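Findberg Pick-and-Pack: data card and README

Wrist-camera recordings from the spring term project of the Findberg robotics club
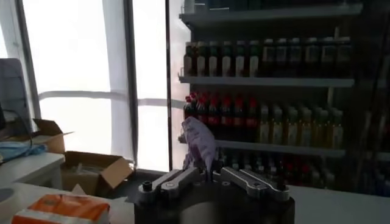

Summary

This repository holds the recordings, labels and loading code from the club's spring term project. The task was shop packing: take one product at a time, carry it to a box and let go of it. We wanted a data set small enough for a student laptop and messy enough that a model trained on it would have to deal with soft packets as well as stiff cartons.

The set contains 2,010 episodes. Each episode is one attempt at one item, successful or not. All of them were driven by hand by club members. There are no scripted or autonomous runs in this release.

What's in an episode

Every episode folder has the same contents:

video.mp4 – color video from the wrist camera
joints.csv – joint positions and gripper opening, one row per video frame
commands.csv – what the operator sent, same timing as joints.csv
meta.json – item class, operator number, session number, outcome

Video and joint data are both stored at 15 frames per second. The camera records at 30 and we drop every second frame during conversion. The full-rate files are on the club drive and are not part of the download.

Operators appear as numbers only. The list that matches numbers to members is kept by the club and will not be published.

Item classes

There are 16 item classes, listed in classes.txt. They are grouped as soft (packets and pouches), stiff (cartons) and round (bottles and jars). Soft items make up the largest group, as they were where most of the trouble was in the fall. Round items were added late and are thin in the early sessions.

Labels are by class and do not record the brand or flavor. If your work needs to read packaging text, this set is a poor choice. Glossy packets throw a lot of glare and small print is often not legible in the video.

Outcome labels

placed – the item was released inside the target box
dropped – the item left the gripper anywhere else
missed – the gripper closed and the item was not held
aborted – the operator stopped the run

Outcomes were entered by the operator right after the run and checked later by a second member from the video. Where the two disagreed, the second label was kept and the field "relabeled" in meta.json is set to true. Please leave that field alone if you send us corrections, and use "corrected" for your own.

Damage to the item is not labeled. Several members asked for this and we may add it.

Collection

Sessions ran on Thursday afternoons during the term. Lighting was whatever the day gave us, and exposure was left on automatic. Early sessions tend to be brighter than late ones. We did not try to even this out, and the loader does not do it either.

The start position of the arm is the same in every episode. Start positions of the items are not. Operators were told to put the next item down without lining it up, though some people are tidier than others and you can see it in the data if you sort by operator number.

Loading the data

The loader is a small Python package called gireo. Install it from the root of this repository:

pip install ./gireo

Then:

from gireo import Episodes
eps = Episodes("data", split="train")
ep = eps[0]
print(ep.meta["outcome"])

Video is decoded on request. Calling ep.frames() on a long episode will use a fair amount of memory, so use ep.frames(step=5) while you are trying things out.

Splits

Splits are made by session, so no session is in both train and test. Please don't reshuffle by episode. Neighboring episodes from one afternoon look very much alike and the test score will come out too high. Two members did this in their first term reports and had to redo the tables.

The split named "lisow" is a separate test set with items held back from training. It was made for the end-of-term contest and is harder than the normal test split.

Known problems

– In session 4, joints.csv runs one row longer than the video. The loader trims the last row.
– The gripper opening was logged with the wrong sign in the first two sessions. This is fixed in the converted files – the raw logs still have it.
– Some aborted episodes are very short. Use min_frames to skip them.
– White backgrounds are often overexposed.
– Wrist video alone gives little sense of how hard the gripper is closing. There is no force data.

Baseline

The folder baseline/ has the behavior cloning model from the contest, with its training script and settings. It is a plain image encoder with a small policy head. It does reasonably well on stiff items and badly on soft ones. The script expects one GPU. It will run on a CPU for checking that your setup works, but don't plan on training that way.

License and contact

Code is under the MIT license. Data is free for teaching and research use, with credit to the Findberg robotics club. Open an issue for broken files or wrong labels and include the episode folder name. Issues are read on club days during term, so expect a wait in July.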